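Alphabet Blocks: Frequently Asked Questions

Do letter blocks teach a child to read?
I doubt it. The boxes promise a lot, and Rokex is the worst for it. A two-year-old stacks them and knocks them over. Fine by me, but call it stacking.

Which set should I buy?
Whichever is sanded properly. I have owned sets from Rokex and Sosa and could not tell you why one cost more. Run your thumb along the edges before paying.

Is a bigger set better?
Not in my house. Somebody wrote to me about a tub of 200 and I still wonder where they put it. Past a certain point you are buying things to step on.

Can I wash them?
Wipe with a damp cloth and dry right away. The dishwasher will ruin wood, whatever your neighbor says. Vsevolod Hnatiuk wrote in August to say his survived 2 cycles — I would like to see them next year.

Do the colors mean anything?
Sellers like to talk about "color-coded learning," and I have yet to find the code. Blocks get painted in a few bright colors and the letters land where they land. Spread a set over a table and look for the system: L turns up on a blue block and again on a green one, S and K are on yellow, H is on red, and the numbers 4 and 5 are mixed in on green and blue. If your child learns that D is the blue one, you will have to unteach it with the next set.

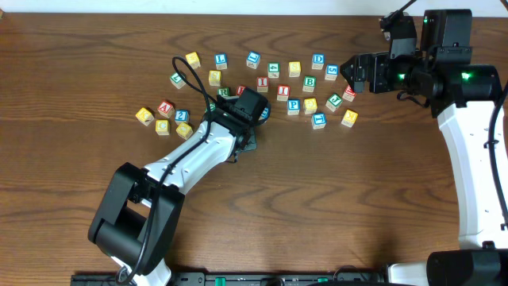
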